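Jandance Pattern Notes: README

Print this page | E-mail this page

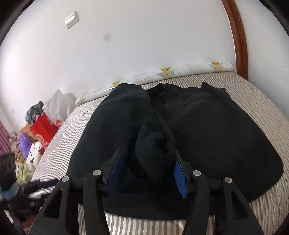

Jandance is a collection of 536 sewing and knitting patterns for everyday tops, typed up from leaflets that the Britden mills gave away with their cloth and yarn. The oldest leaflet is from 1919, and it's a beauty! Every pattern has its own plain text file, with the sizes converted to inches and the original wording kept wherever we could read it. Long sleeves were the hardest part to record, as you'll understand if you've ever spread a thick black top across the bed and tried to work out where the sleeve ends and the body begins. We ended up giving sleeves a file section of their own, and it has become my favorite part of the whole collection.

## What you get

- patterns/ holds the text files, one per leaflet
- charts/ holds the knitting charts, redrawn as plain grids
- glossary.txt explains the old mill terms (look up "Jallau rib", it's a wonderful stitch)
- sizes.csv matches the old size names to chest measurements

## Fields

Each file starts with a title, the leaflet number, the fabric or yarn, and a difficulty mark from 1 to 7. The mills made up that scale themselves and weren't very steady about it, so a 2 in the early leaflets can be tougher than a 4 later on. I left the marks alone.

## Known gaps

Leaflets in the Cordeiro series came to us with the back pages missing, so most have no finishing notes. Cuffs and neckbands are usually there. Pockets often aren't. If you own a complete copy of any of them, please write, I would be thrilled to see it!

Yardage is given as printed. Older cloth was narrower than what most stores sell now, so check the width line before you buy anything.

## Changes

Version 2, April: fixed the armhole numbers in the children's patterns, added the glossary, and renamed the chart files to match their leaflet numbers.

Print this page | E-mail this page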